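Textile Care and Household Fabrics, Evening Course
Whitlock Adult Learning, Falow Annex
Handout 4: Knits, and why they behave the way they do
Thursday, July 5, 2018

Welcome back, everybody, and thank you for all the sweaters you dragged in last time (in July, no less!). We ran out of time before we got to the loops, so let me start there, and then we can get on to washing and drying.

A woven cloth has two sets of threads crossing each other, over and under. A knit is built from loops, each one pulled through the one before it, and that is the whole secret of why your T-shirt stretches and your bed sheet mostly doesn't. When you tug on a knit the loops change shape long before the yarn itself has to give. Let go and they slide back – or most of the way back, depending on the fiber and how long you have been tugging.

Wool is springy all by itself, so a wool knit forgives a great deal. Cotton has very little spring of its own, and a heavy cotton knit hung up wet by the shoulders will grow. I once hung a lovely Drernden cardigan on a hanger in January and by the weekend it would have fit my neighbor's front door.
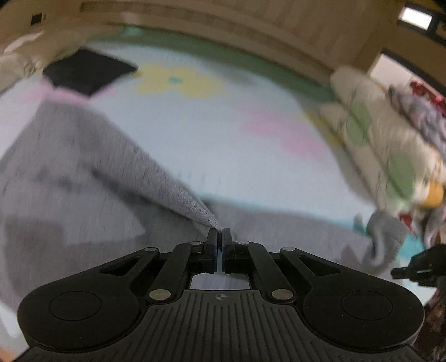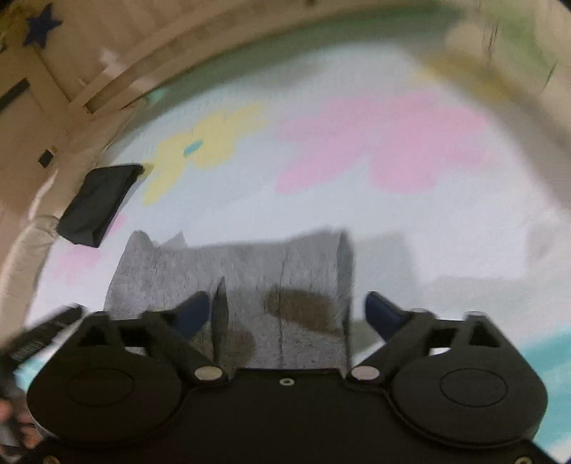
Fig. 1 (first picture): gray knit cloth, held at one corner. Fig. 2 (second picture): gray fabric, folded into a rough bundle.

Now, washing. Turn knits inside out so that the rubbing happens on the side you don't look at. Cotton knits are happy at 40 degrees Celsius, and I would drop to 30 for anything with wool in it, on the gentlest cycle your machine has. Heat, water and movement together are what make wool felt, and once it has felted there is no coaxing it back, I'm sorry to say.

For drying, press the water out in a towel (please don't wring!) and lay the piece flat. Pat it gently to the shape you want while it's still damp. If the ribbing at the cuffs has gone wavy, push the ribs together with your fingers and leave them be until morning.

A few words to know for next week:
Course: a row of loops running across the fabric.
Wale: a column of loops running up and down.
Gauge: how many loops fit in a given width.
Pilling: those little balls of tangled fiber, usually worst under the arms.

To do at home: find one knit and one woven piece of about the same weight, pull each one gently lengthwise, crosswise and on the slant, and write down what you notice. The Nindska swatch book is on the shelf by the door if your closet lets you down. Bring your notes and a magnifying glass if you have one, and we'll begin with pilling.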